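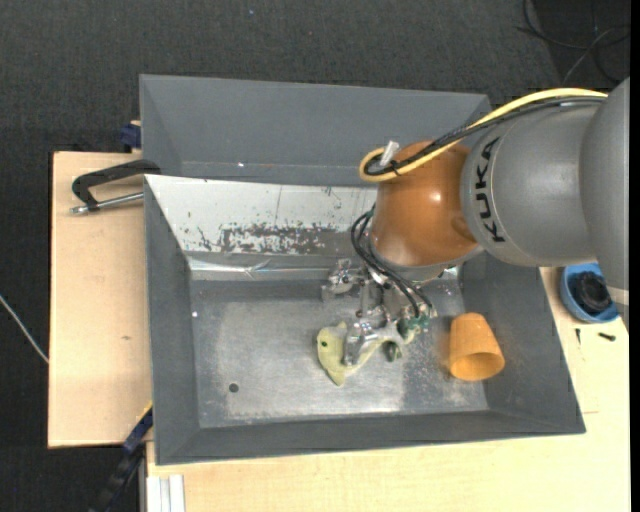

Bin picking fault — gallery and notes

Putting this up quick before the cell gets torn down for the move to Betancur. Page is mainly for the Dirance people who asked what happened to the fingers on our KUKA, and for whoever inherits the Jasano bin-clearing job after us. Will tidy later. Maybe.

Short version: arm pushed a finger into the bin floor on pick 439. No one hurt, no one inside the line. Stopped on the force limit, but later than it should have. Had been running since October with nothing worse than dropped items.

Long version, from the log.

Soft items were the trouble from the start. The planner gets its height from the depth camera and takes the top of the item as solid. Fine for a hard cup. Soft toy squashes, finger keeps going, and the next solid thing is sheet metal.

We had a floor limit set for exactly this. It was measured off the old bin. The new bins sit lower and the number never got changed. That's the whole fault really, everthing else made it worse.

Things that made it worse:

Force limit had been raised twice to get rid of nuisance stops near the sloped walls. Both changes in the log, neither one with a reason written down.

Clamps. One had crept, so the bin was 3 mm out from where the software thought it was. Not the cause but it sent us the wrong way for a whole afternoon.

Hoses. After the stop the operator jogged the arm straight up in joint mode with the wrist turned, and a hose pulled tight at the fitting. Slow leak after that. Found 2 days later when the grip went weak.

Damage: one finger bent, one fitting replaced, scratch in the bin floor (one more scratch, they were never pretty). Toy was fine.

What we changed —

Floor height now gets touched off at the start of every shift, and any time a bin is swapped. Cell won't go to auto without it.

Force limit back to the original value. Yes there are more stops. Live with it.

Soft items get a slower last stretch, 31 mm above the floor and down. Costs a bit of cycle time.

Recovery after a stop: check hoses first, then straight up in tool mode, low speed, hand on the enable switch. Sheet is taped to the pendant now.

Paint line across each clamp and the board so you can see if it's crept.

Still open: the Ereo plugin reports a "soft contact" warning and then does nothing with it. The warning was in the log well before the stop, on plenty of earlier picks too. Would of been nice if it paused the arm. Ticket is in, no answer yet.

Also open — things lying on their side against the sloped wall. Grasp scores are poor there and the retries are where most of the hard contacts come from. No fix, we just cap the retries and skip the item.

Spare fingers are in the gray drawer, one left and one right. Order more before you need them, lead time is awful.

Posted Thu 8 December, log extract on request.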